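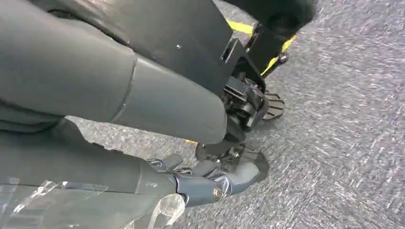

Home Topics Glossary For Teachers

At Home and at School: Floors

How Carpet Is Made

By Hazel Calloway

You have probably sat on a carpet this week. Many classrooms, libraries, offices and bedrooms have one. Carpet is soft, it is quieter to walk on than tile, and it feels warmer under bare feet than a hard floor does. It is also a more complicated thing than it looks. A piece of ordinary carpet has several layers, and most of them are hidden.

Words to know

Fiber: a long, very thin strand, like a single hair.
Yarn: many fibers twisted together.
Pile: the part of the carpet you walk on, made of standing yarn.
Tuft: one small loop or bunch of yarn.
Backing: the flat layers underneath that hold the tufts in place.

What is carpet made from?

For most of history, people made carpets from wool. Wool comes from sheep. It is springy and takes color well, and it does not burn easily. People also used cotton and silk. Silk carpets were very expensive, and they still are.

Today most carpet is made from plastic fibers. The main kinds are nylon, polyester and polypropylene (say it: polly-PRO-puh-leen). Nylon is tough, so it is often picked for places where many people walk. Polyester feels soft and can be made from recycled drink bottles. Polypropylene does not soak up much water, and it is used in some outdoor carpets and mats.

How does plastic turn into fiber? It starts as small pellets, a bit like grains of rice. The pellets are melted until they become a thick, hot syrup. A machine pushes the syrup through a metal plate full of tiny holes, and long strands come out the other side. The plate is called a spinneret. A spider makes silk through tiny openings too, although a spider does not need to melt anything first.

The strands are cooled and stretched. Then they are crimped, so that they have little waves in them. Straight fibers would lie flat and look thin. Wavy fibers take up more room and make a fuller yarn.

Making the yarn

One fiber is not strong enough to walk on. Fibers are gathered together and twisted into yarn, and sometimes two or more yarns are twisted around each other. If you have ever twisted two pieces of string together, you know they want to untwist when you let go. Carpet makers fix this with heat. The twisted yarn is warmed in steam or hot air, which sets the twist, much as a curling iron sets a curl in hair.

Stitching the tufts

Most of the carpet sold in the United States is tufted. A tufting machine works like a very wide sewing machine. A sewing machine at home usually has one needle, but a tufting machine has a long row of hundreds of needles or more, and they all go down and up together.

A sheet of plain cloth rolls through the machine. This is the first backing. Each needle pushes yarn down through the cloth, and a small hook underneath catches the yarn and holds it while the needle goes back up. That leaves a loop. The cloth moves forward a tiny bit and the needles go down again.

If the loops are left alone, the result is called loop pile. If a small knife cuts each loop at the top, the result is called cut pile. You can tell them apart by looking closely. Loop pile looks like rows of little bumps. Cut pile looks like short grass. Schools and offices often choose low loop pile, which stands up well to shoes and chair legs. Bedrooms often have cut pile.

Some carpets are not tufted at all. Woven carpets are made on a loom, where the pile and the backing are put together at the same time. This takes longer. Knotted rugs are slower again. A person ties each knot by hand around the threads of the loom, and a large rug can take many months.

Adding color

There are two main times to color a carpet. The first is before the yarn exists. Color can be mixed into the melted plastic, so that the fiber is the same color all the way through, like a carrot. The second is later on, when white yarn or white carpet is dyed. Then the color goes in from the outside, more like a radish.

Carpets with flecks use more than one color of yarn, or a yarn made from fibers of different colors. Gray mixed with white and a little of some other color is common in big buildings. Crumbs, lint and small stains are harder to spot on a speckled carpet than on a plain one. The dirt is still there, of course. It still needs vacuuming.

Holding it all together

If you pulled on a freshly tufted carpet, the yarn would slide right out. To stop this, a sticky layer is spread on the back. It is often latex, a rubbery liquid that hardens as it dries. A second backing is pressed onto it, and the whole carpet goes through a long oven. When it comes out it is stiff on the bottom and soft on top.

After that the carpet is washed or brushed if it needs it, and the top is trimmed to make it even. Workers look for missing tufts and mend them by hand with a small tool.

Rolls and tiles

Carpet leaves the factory in one of two shapes. Rolls are long and very heavy. They are used for big rooms and for homes, and they are cut to fit once they arrive. Carpet tiles are squares with a thick, firm backing. They are laid side by side like floor tiles. If somebody spills paint on one tile, that tile can be lifted and changed, and the rest stay where they are.

Tiles can be laid all facing the same way or turned so that each one faces a different way from its neighbor. Turned tiles make a faint checkerboard, even when they are all the same color. Light hits the pile from a different side on each one.

A visit to a carpet mill

The Berkitz mill in Tuvside has been making carpet for 50 years. Zoltán Antal runs the tufting room there. In July he showed me the creel, a huge metal rack that holds the spools of yarn for one machine. The creel he is in charge of holds 1,707 spools. Each one feeds its own yarn through its own thin plastic tube, all the way to its own needle.

"If one yarn breaks, you get a line down the whole carpet," he told me. "So we walk up and down and we look. The machine has a sensor, but I still look."

It was too loud to talk near the machine, and everyone wore ear protection. The room also smelled a little like new shoes. That came from the backing line next door.

The mill makes a gray school carpet called Mekum. It comes in boxes of tiles, and 400 boxes were waiting by the loading door when I was there. The oldest tufting machine in the building is 44 years old and is still used for small orders - mostly doormats and samples.

Why does carpet make a room quiet?

Sound travels through the air as tiny back-and-forth movements. When sound hits a hard floor, most of it bounces back into the room. When it hits carpet, some of it goes down between the fibers, where the air rubs against them and the sound loses energy. Footsteps are quieter too, since the soft pile cushions your shoe.

You can test this. Drop a coin on a hard floor, then drop the same coin from the same height onto carpet. Listen both times. Try it again with an eraser.

What about the shock?

On a dry winter day you may shuffle across a carpet, touch a metal doorknob and feel a snap. This is static electricity. As your shoes rub on the carpet, tiny particles called electrons move from one to the other, and your body builds up an electric charge. When your hand gets close to the metal, the charge jumps across. It happens less in damp weather, when the charge can leak away. Some carpets have special fibers in them that carry the charge off bit by bit.

What happens to old carpet?

A lot of old carpet goes to the landfill, where plastic fiber lasts a very long time. Recycling it is hard work. The pile, the glue and the backing are different materials, and they have to be pulled apart. Some nylon carpet can be broken down and made into new nylon. Other carpet is shredded and used for padding. Carpet tiles in good condition are sometimes cleaned and used again in another building.

Try this at home

Ask a grown-up for a leftover piece of carpet. Carpet stores sometimes give away old samples. Look at the cut edge from the side and find the pile and the backing. Is it loop or cut? Pull one tuft - does it come out? Untwist the yarn and see how many colors you can find in it. Draw what you see and label the layers.

Last updated October 4, 2023

More in Floors
Where Does Cork Come From?
How Tiles Are Fired
Why Do Wooden Floors Creak?
What Is Linoleum?
How a Vacuum Cleaner Works

Contact us | Teacher notes | Copyright 2023 Calloway Pages for Young Readers | Back to top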